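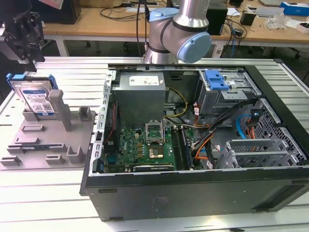 Figure 1. The practice tower on the slatted bench, side panel off, with a hard drive standing in the tray at left.

Desktop Teardown and Parts Sorting
Hovent Technical Program, Computer Hardware II
Project report, Pan group
7 November 2022

1. Purpose

Our group was asked to write a teardown procedure for used office desktops that first-year students could follow without help. The computers came from the Zonach surplus store, which cleared out its stock in July. The school got 166 towers. We worked on 15 of them.

2. Work area

We used the white slatted worktable. The tower lies on its side so the inside of the case faces up. Parts that come out in order need a fixed place to go, and the gray plastic tray covers part of that. A 3.5-inch drive fits upright in the rear slot with its blue caddy still clipped on, so the label can be read without picking the drive up.

3. Procedure

Unplug the tower and hold the power button for 15 seconds. Take off the side panel. Before touching any cable, write down where it goes. The power cables cross the middle of the case and get in the way of everything else, so disconnect them first and fold them back toward the power supply. Next comes the SATA cable. Pull on the plug, never on the cable. The drive slides out of the cage once the latch is released.

Memory goes into an antistatic bag. The processor is removed last. Lift the retention frame, take the chip out by its edges, and leave the socket alone after that. In Figure 1 the socket is empty and the frame is up.

4. Results

All 15 towers were taken apart. We logged 372 parts on the Erkari inventory sheet, counting screws by the bag. Two memory modules failed testing and one socket had bent pins. We do not know if the pins were bent before we got the tower.

The total weight of scrap metal and loose cable was 859 ounces.

5. Problems

Our first draft had the drive coming out before the power cables. This was slow, and we changed the order after the third tower. Part labels written in marker rubbed off, so we switched to paper tags.

6. Remaining work

The procedure still needs a page on front panel wires. Those connectors are small and our notes on them are incomplete. The sheet also needs a column for the tag number.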